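4. Folding a T-shirt

Can a machine fold your laundry yet? A bit of it, yes, and on a good day rather well. Folding is the chore we get asked about most by new Hunorora users, and it is a lovely one to start with: a shirt can't break, spill or burn, and you can see at a glance how well each attempt has gone. Please read the whole section once before you switch on, even if you already have the arms moving from Section 3.

What to expect

The Erketti two-arm kit with the Bravo task pack can manage a flat, short-sleeved shirt of plain cloth. It is slower than you are. It also likes to be given the shirt in a sensible starting position, so a heap straight from the basket is still your job. Long sleeves, hoods and anything stretchy are covered in Section 6, and we'd suggest leaving them until short sleeves feel boring.

4.1 Preparing the table

1. Press the stop button and check that both arms are still.
2. Lay the cloth over the work table and smooth it outwards from the middle. A dark cloth suits pale shirts, and the other way round.
3. Clamp the cloth along the near and far edges. Pull it gently after each clamp — if it creeps under your hand, it will creep under the fingers too.
4. Run all power leads behind the table, well outside the reach of either arm.
5. Wipe the gripper fingers with a dry, lint-free rag.

Note: Clamp handles stick up further than you might think. Enter their positions under Table > Keep Clear before the first run.

4.2 Teaching the fold

1. Spread the shirt flat on the cloth, front down, with the collar towards the far edge.
2. Stand clear, release the stop button and choose Bravo > Shirt > Short Sleeve.
3. Set the travel speed to 200 for your first session. You can go faster once the fold is reliable.
4. Press Step. One side is lifted and laid over towards the middle, and the arms then wait for you.
5. Look at the folded panel. You want its outer edges nearly straight. Small wrinkles in the middle are fine and you should leave them alone.
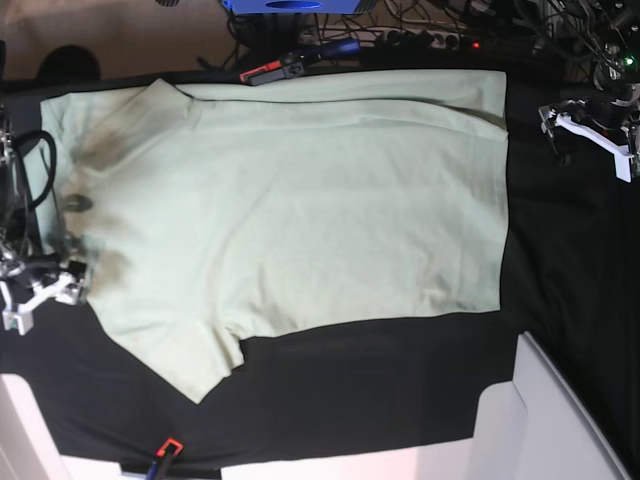 Photo: Veketti user guide team

A pale green shirt partway through looks like this, with the folded panel on the right and one sleeve still out below it. An old, stained shirt is perfectly good for practice, and we use ours until they fall apart.

6. If the panel is skewed, press Back, straighten the shirt by hand with the stop button in, and try the step again.
7. If it looks right, press Step for the second side, then once more to bring the hem up to the collar.
8. Press Save when you're happy with the result. The kit keeps your last 4 folds, so there is no harm in saving a slightly scruffy one.

Caution: Never reach in to tidy a sleeve while the arms are live, even when they are hovering and seem to have finished. They may only be waiting for the next step.

4.3 If the fold goes wrong

Fingers close on nothing: the shirt is lying too flat for them. Lower the finger height one notch, and pinch up the hem a little at the pick-up point.

Cloth lifts with the shirt: raise the finger height one notch and check the clamps again.

Message 202 on the screen: the kit can't find the collar. Flatten any crease across the top of the shirt, then press Find Again. Strong light from a window can also cause this, so try drawing the curtains.

When five folds in a row have come out tidy, go on to Section 5, Towels and Pillowcases. Towels are great fun!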